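Chapter 6
Showing the Arm What You Want

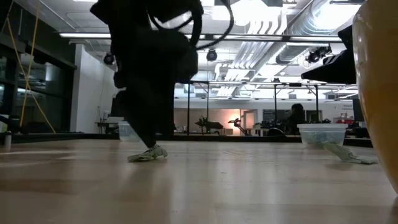 Fig. 6.1 Cloth task on the bench. The tip of the arm is at one of two green cloths; clear tubs behind.

Draft notes for second printing, August 26, 2022. Chapter revised by Areeba Orakzai from lectures by Þórarinn Hafþórsson.

Chapter 5 was all about writing the motion down. Waypoints, speeds, stop conditions. Fine for a metal bracket that sits in the same place each time. Now try it with a cloth.

Where is the corner of a crumpled cloth? Depends how it fell. How high is the fold? Depends again. You could write rules for a week and the next drop would break them. Most people can do the job with their hands in a couple of seconds and can't say how. So we stop asking for the rules and ask for the doing. Somebody does the task, through the robot, and we record it. That recording is a demonstration. The rest of the chapter is how to get good ones.

6.1 Two ways in

By hand. You take hold of the arm itself and push it where it should go. Motors go slack, or nearly, with just enough drive to hold the arm up against its own weight. Old name for this is lead-through; newer books say kinesthetic teaching. Same thing. Good points: cheap, quick to learn, you feel it when the arm meets the table. Bad points: your own arm is in the way of the cameras, you tire, and two arms at once is nearly hopeless for one person. Try opening a gripper with your thumb while steering a wrist. You'll see.

By remote control. You move something else and the robot copies. The something else might be a joystick, a hand-held tracker, or a second, smaller arm with the same joints (a leader; the working arm is the follower). Your body stays out of the picture. Your hands don't have to fight the weight of the machine. But you lose touch. Unless the rig sends force back, you are pressing on a table you can't feel, and beginners press far too hard.

We use leader and follower for nearly everything from here on. Section 6.4 goes back to lead-through for the sanding job, where feel matters more than a clear view.

6.2 What is in a demonstration

At each tick we store what the robot sensed and what it was told to do. Joint angles, gripper opening, a picture from each camera. Then the command. Keep the two apart! A common slip is to save the measured angle twice and call one of them the command. In free air you may get away with it. Against a table you won't: the command sits below the surface, the arm sits on it, and the gap between the two is how hard you are pushing. Lose the gap and you lose the push. A cloth pinched against wood needs that push.

Clocks too. Camera pictures arrive late compared with joint readings. Stamp everything when it is captured, not when it is written to disk. The Clurnach logger used in the lab sheets does this for you, but check it.

6.3 A worked case: the Bostenthorpe cloths

The task as given to the operators: pick up a cloth, put it in a tub, go back to rest. Sounds like nothing. The first round gave 137 demonstrations. After review, 40 were set aside. Main causes, in no paticular order:

Operator paused above the cloth to think. The learner copies pauses very faithfully, and then it hangs there.

Start position drifted through the session, so the early and late recordings did not match.

Two styles mixed together. Some operators pinched from above, some slid in from the side. Either works. The average of both closes on air between them.

Recording stopped as soon as the cloth left the gripper, with no return to rest.

None of these are clumsy driving. In fact a fumble followed by a recovery was kept on purpose. The robot will fumble as well, later on, and it needs to have seen what to do next. Hafþórsson was quite firm on this in the lectures and students always argue.

For the second round the sheet was cut to 5 lines and taped by the leader arm. Agree one way of grasping. Plan before you press record. Move the cloth and tubs between runs. Keep going if you miss. Finish at rest.

Clear tubs deserve a word. The rim is hard to find in a camera picture, harder still with bright lights overhead and a shiny table. If you as the driver can only see it by leaning over and looking with your own eyes, you are using information the robot hasn't got. Drive from the camera view for a few runs and find out. Cadwaladr makes the same point with glass jars, see further reading.

Before you go on

Have a go at the following on whatever arm you have access to. Steler simulator is fine if there's no bench free.

Drive the gripper down to the table and stop at first touch. Do it ten times. Plot command and measured height on the same axes and look at teh spread.

Record one short pick by lead-through and the same pick by remote control. Compare the paths, then the time taken, then how much of the cloth each camera could see.

Swap recordings with a partner and mark every pause longer than a second. Keep the marked copies, they are needed in 6.5.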